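Using a test tube rack for seed starting and cuttings, any good?
Houseplants and Propagation > Kit and Containers

Posted by Wanda Quintanilla

Hello all! I've gone a bit mad for propagating this year and my windowsill is a disgrace. Jam jars, shot glasses, an egg cup, two old spice bottles, and every time I open the curtains something goes over. So I've decided to get organised and put all my cuttings in glass test tubes, which I think will look gorgeous, and now I need something to stand them in.

I've got hold of a white plastic rack, the open lattice kind with square holes on top and a tray at the bottom with masses of tiny holes in it. It's standing on my mat at the moment with nothing in it while I make up my mind. The wooden ones you see in gift shops hold three or five tubes and cost the earth, and this has far more places than I could ever fill (famous last words).
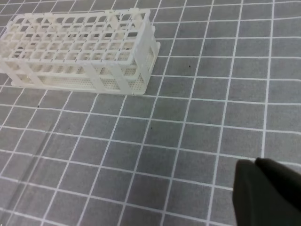
Müzeyyen Kurtuluş

Oh, you are going to love this! I've kept my cuttings in a plastic rack like yours for years and I would never go back to jars. The big thing is to match the tubes to the holes before you buy a whole boxful. Measure the inside of one square with a ruler, flat side to flat side (not corner to corner, I did that the first time and ended up with tubes that wouldn't go in at all). You want a tube that drops through easily but doesn't lean over. If it has a rim at the top that's wider than the hole, it can hang from the rim, otherwise it should come down and rest on the bottom tray.

Don't fill every hole, however tempting it is. Leaves need elbow room and roots like to tangle with the neighbours when you lift things out. I leave 2 empty holes between tubes for anything leafy, like pothos or coleus, and one for skinny things such as rosemary or tradescantia. It looks sparse for the first week and then it looks wonderful.

On the water: fill to a finger's width below the top and keep an eye on it, as a narrow tube goes down much faster than a jar. In July I top mine up every morning with a little squeezy bottle. I change it completely once a week, and that's when I rinse the tubes too. Algae will turn up if they're in bright sun. It does no great harm but it does look grim. A bottle brush sorts it out, the thin sort they sell for drinking straws if your tubes are narrow.

The rack itself wants a wash as well. Limescale builds up in the small holes if you have hard water like mine. I soak it in the washing-up bowl with white vinegar for 30 minutes, go over it with an old toothbrush and rinse it well. Use warm water, never boiling. I don't know which plastic yours is and some of them go out of shape.

One more thing, put a tray underneath! A rack with holes in the floor will let every drip straight through to your windowsill. I use the lid of a biscuit tin.

Please come back and tell us what you're growing. I've got a string of hearts that has rooted at every single node and I am unreasonably proud of it.

Prollen

Works fine. Mine has been on the bathroom sill since I moved in. Heavy tops are the only trouble, a big monstera cutting will pull a tube sideways so keep those in a jar.

Naciri

Lovely idea, and I'd add that you can use it for seeds! Not in tubes, though. I roll strips of damp kitchen paper with the seeds tucked in along one edge, and stand a roll in each hole with the seed end at the top. Sweetcorn and beans do really well like that and you can see straight away which ones have sprouted. I wouldn't bother with tiny seeds such as lettuce, you can't get them out again without snapping the roots.

I label mine by row. Pencil on masking tape, stuck along the rim. Biro runs as soon as it gets splashed, and I once had a whole row of tomatoes that could have been anything.

Wanda Quintanilla

Thank you all so much, this is brilliant! I've just been over with the ruler and I was measuring corner to corner as well, so you've saved me from ordering the wrong ones. The monstera can stay in its jar. I'm starting with mint, basil and a begonia leaf my aunt gave me, and I'm definitely trying the bean rolls. Has anyone had a begonia leaf root in a tube or does it need something wider?

Müzeyyen Kurtuluş

A small leaf with a long stalk will, yes! Keep the leaf itself out of the water and let just the stalk sit in it. Be patient with it, mine took ages and then did everything at once.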